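How to Clean and Sort a Mixed Box of Small Plastic Toys

By Pauline Tindall
Updated Friday, July 21, 2023

Most playrooms end up with one box where all the loose pieces go. Cubes from one set, balls from another, a few animals, a star or two, and plenty of things that no longer belong to anything. This page covers how we go through that box at the Mutimel toy library. The same steps work at home with a smaller amount.

What you need

A table with a smooth, light-colored top
Two wash tubs or a double sink
Dish soap
An old soft toothbrush
A few cotton or microfiber cloths
A shallow bowl or tray with a rim
Containers with lids for the finished sets

A box that holds 200 pieces takes me a morning, including drying time. If you have more than that, split it up and do one part per session.

Step 1. Set up the table

Wipe the top down first and let it dry. White is the best color for this job. Dark pieces stand out on it, and you will notice grit and old stickers that disappear on wood grain. Leave an open area near you for sorting and keep cloths toward the back where you can reach them.

Take out a small group at a time. I used to tip the whole box out and then spend the first half hour chasing balls across the floor. A handful or two is enough to look at properly.
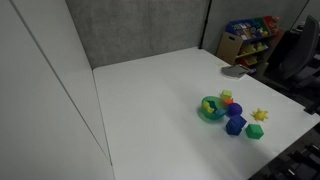
Check each piece before it goes anywhere near water. You are looking for cracks, sharp edges, loose parts and battery covers. Anything with a battery compartment gets wiped with a damp cloth and kept out of the tub. Cracked pieces go in the trash. Hollow pieces with a small hole will fill up if you soak them, so put those aside too and clean the outside by hand.

If children under three will use the toys, run everything through a small-parts tester as well. They are inexpensive and you only need one. Pieces that fit inside go to an older group.

Step 2. Wash

Fill one tub with warm water and a squirt of dish soap, and the other with plain water. Put the solid plastic pieces in the soapy tub and leave them for 16 minutes. This loosens most of the sticky film. Then go over each piece with the toothbrush. Flat-sided blocks take a few strokes per face. Anything with points, ridges or legs needs more time, and the bristles should go in from more than one direction.

Rinse in the second tub and change that water when it turns cloudy. Don't use very hot water on thin plastic, and skip the dishwasher unless the maker says it's safe.

Step 3. Dry

Spread the pieces on a towel with space between them. Turn them once. Pieces with a hollow underside should sit open side up at first, get a shake, and then go open side down. I leave ours overnight. If you pack them damp, the box will smell within a week.

Step 4. Sort by shape first

People usually want to start with color. I would leave that for later. Color sorting makes nice-looking piles, but it mixes sets together and you have to sort them all over again by type. Start with shape: cubes in one group, round things in another, figures and odd shapes in a third.
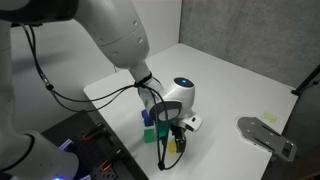 Once the cubes are together, compare sizes. Two cubes from different makers can look the same until you stack them. Set one on top of the other and run a finger down the side. If you feel a ledge, they belong to different sets. See-through and solid cubes can also be separated at this stage, as they rarely come in the same box.

Humaira Baloch, who sorts with me on most wash days, lines her cubes up against a ruler. That works too and is faster with a big batch.

Step 5. Use a dish for the odd ones

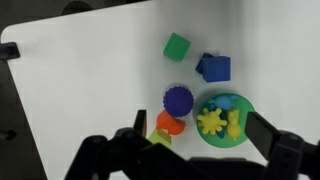 Figures and one-off shapes are what slow people down. You pick up an animal, wonder where it goes, put it back, and pick it up again ten minutes later. Give those pieces their own place and move on. A round green dish with a raised rim does the job well, with the light blue turtle-like figure and the yellow spiky piece inside it and the cubes left out on the table. The rim stops small things from wandering back into the other groups. Go through the dish last, when you know which sets you have and which are short.

Step 6. Pack and label

Put each finished set in its own container. Write the contents on the lid in pencil on masking tape so you can change it when something goes missing. Clear containers are worth the extra money if you lend toys out.

Pieces without a set can go together in a "loose parts" tub. Children use these for pretend food, sorting games and building, so there is no need to throw them away. Ours gets washed again each February, along with the puzzles and the bath toys.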